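Home About Recipes House Archive

The kitchen drawers, finally

In April I decided to put order in my kitchen drawers. We have lived in Pretville for three years, and in this time I never emptied them completely. I only pushed things to the back and closed the drawer with my hip.

My friend Cinzia Pace told me to begin with the smallest drawer, so that I would not lose my courage. It was good advice, but I did not follow it. I began with the big one next to the stove, at seven in the morning, before my coffee. I took out everything, also the paper at the bottom, and washed the inside with warm water and a little vinegar. Then I sorted: things I use every week, things I use at Christmas, and things I could not name.

The last group was the largest. I found a key for a door of our old apartment, a bag with corks, and the instructions for a Relby mixer that we gave away before we moved.

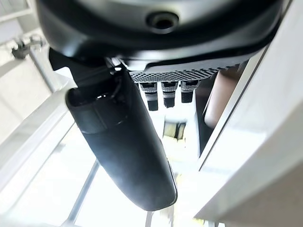 What I kept

I kept one good peeler, the wooden spoons of my mother and the small Fabbri knife, even if it needs sharpening. The cookie cutters went in a tin on the high shelf. I had 50 of them, and I bake cookies maybe twice in a year.

For the drawer I wanted the Pravel dividers, but they were too wide, so I cut the side of a shoe box and it works well enough. My husband asked where the scissors are now. They are in the second drawer, on the left.

Next I will do the cupboard under the sink. I am not looking forward to it.

Contact | © Tiziana Fontana | Back to top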